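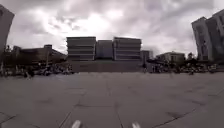
Joint sealing in slab paving: what the survey found
Speaker notes, 13/06/2022
Speaker: Nelu Oprea

Slide 1. Title
Leave up while people sit down. Say that questions go at the end, except on units.

Slide 2. Scope
Two sites, Flendus and Redine. Both are pedestrian squares with stone slabs on a mortar bed. Vehicle loading is left out, apart from the occasional delivery van at Redine. Drainage channels were covered in the August report and I will not repeat that material.

Slide 3. Why joints
A slab rarely fails first. The joint opens, water gets under the slab, fine material washes out of the bed, and the slab starts to rock. By the time someone trips, the joint has been open for at least one winter. Maintenance budgets are usually written around broken slabs, so the early stage goes unrecorded.

Slide 4. Method
Walked each site on a grid. Every joint segment was logged as sound, cracked, debonded or missing. A segment is one slab edge, corner to corner. Depth of loss measured with a steel rule, read to the nearest millimeter. We logged 1,941 segments in total. Slabs were tapped with a rubber mallet to find hollow spots.
Pause here. Someone will ask about radar. We tried it on one bay and the results did not match the tapping well enough to use.

Slide 5. Results
522 segments were something other than sound. Point to the left column first. Debonding is the largest group at both sites. Missing joints cluster near the movement joints — see the shaded strips on the plan — and along the line of the old tram duct at Redine.
Do not read out the table.

Slide 6. Mortar type
Flendus has a stiff cement mortar throughout. Redine was repaired in patches with a resin product. The patches hold well in themselves, but the cement joints next to them show more cracking than the site average. Sample is small. Say so.

Slide 7. Staining
Dark patches on the surface were mapped too. They correlate poorly with open joints. Most are dirt or old spills. Staining should not be used to set repair priority.

Slide 8. Recommendations
Inspect joints every spring. Rake out and refill debonded segments to full depth. Topping up over loose mortar is a waste of material. Keep one mortar type per bay. At 400 mm slab size and below, check bed thickness before choosing a stiff mortar.

Slide 9. Open items
Olteanu core samples still at the lab. Cost per segment to follow when the second contractor quote is in.

Backup slides: segment log form, grid plan for Redine, mallet test procedure.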